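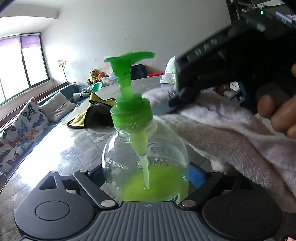
Hi all, I finally have numbers on the transparent object question, so I'm replying on the list in case anyone else is chasing the same thing. Short version: leaving the clear stuff in helps more than I expected, but only if you fix the filtering first. Our old filter dropped any demo where the depth estimate on the grasped object went bad for more than 6 frames in a row, and you can guess what that does to a clear pump bottle with soap only in the bottom third and a shiny marbled table behind it. Depth goes straight through the top part and lands on whatever is back there (the cloth, the bag, the table itself). Towels sail through the filter, bottles get thrown away, and then we all wonder why the policy is great with towels!

Knut wrote:

> Before you retrain anything, can you check what the filter is
> removing? I don't believe the loss is spread evenly over objects.
> Also, how did you pick the threshold? If it came from the Wondberg
> runs, those were all matte boxes and I wouldn't trust it here.
>
> Knut

Yes, it came from Wondberg, and yes, you were right not to trust it. I went back over the 2,000 hand-held gripper demos in the home set. The old filter kept 1,131 of them. Nearly everything see-through was gone, plus a pile of demos where a second hand comes in close to the jaws, which I hadn't thought about at all.

So I swapped the depth check for a plain one on wrist pose. If the gripper's own track is smooth and the jaw width makes sense, the demo stays, whatever the depth map looks like. Depth isn't an input to the policy anyway – we were throwing out good video over a signal we never feed it. Kind of embarrassing, but there it is.

To keep it fair I trained both versions on 900 demos each, same seed, same schedule. The new mix is clearly better at picking up bottles and a bit worse on cloth. My guess is that's just fewer cloth demos in the 900, but Nima thinks the pose check is letting through some sloppy towel grasps where the jaws are half buried and you can't tell what they're holding. He may have a point. I watched a few dozen of those last night and couldn't always call it myself.

Things I haven't done:

- a second seed (running on Ehlers now, should be finished Monday if Pascal doesn't need the node)
- anything with the bottle full, so I can't say if fill level matters
- spray triggers as their own category – right now they're lumped in with bottles and I don't love it

Mattes, you asked off list if the new filter is in the Rirby branch. It is, but it's off by default. Set `filter: pose` in the config and delete your cached index, otherwise it quietly keeps using the old one. I lost an afternoon to that.

Knut, would you be up for looking over the list of demos the two filters disagree on? I can cut it down to just the bottles if that's easier.

Thomas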